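Open day at the Ulholm proving ground, 2019-08-20

Citport opened its test track at Ulholm to registered visitors for one day. The main circuit has 14 corners and a banked section at the north end. Passenger rides ran in the morning, static displays and the workshop tour in the afternoon.

The car most people came for was the Dremis coupe in its revised form. Citport quotes 700 horsepower at the crank. The rear wing has been moved back, and the front splitter is now a separate bolt-on part that can be changed without removing the bumper. Tire pressures were checked before each run and reset after the second lap. Each passenger got 2 laps.

From the right seat, the damping is firmer than on the previous car. Braking into the hairpin was stable, with some movement at the rear over the patched asphalt. Cabin noise is high above 60 mph and comes mostly from the rear axle.

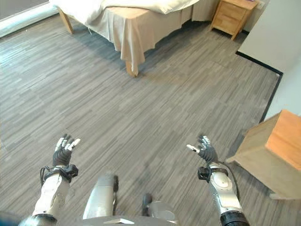
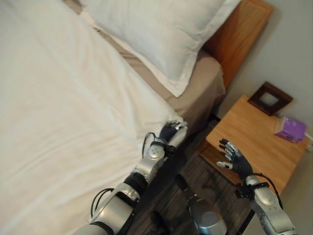
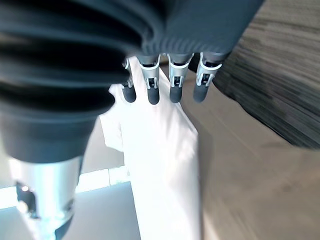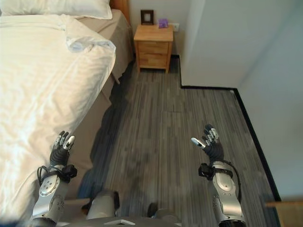

The workshop tour covered the brake dynamometer and the alignment bay. Odukoya supplies the pads and had a display of worn sets from the endurance program, sorted by compound. The harder compound showed even wear across the face. The softer one had tapered at the trailing edge, which the engineer on duty put down to caliper flex. A stiffer caliper is due on the car in September.

Parking is on grass and the shuttle stops at the south gate only. Closed shoes are required in the workshop. Lap times were not published, and timing equipment was not allowed in the passenger cars.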